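Subject: Re: [grippers] Finger opening on a two-arm setup
From: Radoslava Vondráček
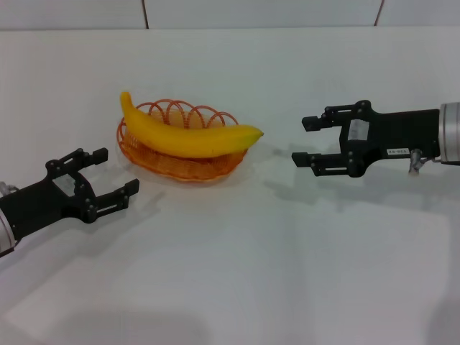
Both grippers open, basket and banana on the table

Hi Mattes, all,

My answers are below your text.

Mattes Meinecke wrote:
> We have the Grarkon controller on one arm and want to add a second.
> Do you run both grippers at the same opening? And does the wrist
> camera cope with a white table? Ours loses the edges of light objects.

We started with the same opening on both and have since changed it. The left one now goes to 90 percent and the right one to 78. With both at 90 the fingertips came too close to each other when the two arms worked over the basket. The Prindix software lets you set the limit per arm, under the tool settings, and you have to restart the controller before it takes effect.

On the camera: the banana is easy, yellow on white. The orange basket is harder. The rim loops let the table and wall show through, and the depth image has holes there. We turned the exposure down two steps and that helped with the glare on the tabletop, but the loops are still patchy. Vendula Kadlec wants to try a gray mat next.

We logged 1,440 grasps in November with the old settings. I can send the file if you want to compare it with yours. It does not include force readings.

One question back: which firmware are you on? Sadao saw the right gripper report closed while it was still open, and we would like to know if you get that too.

Radoslava
Halás lab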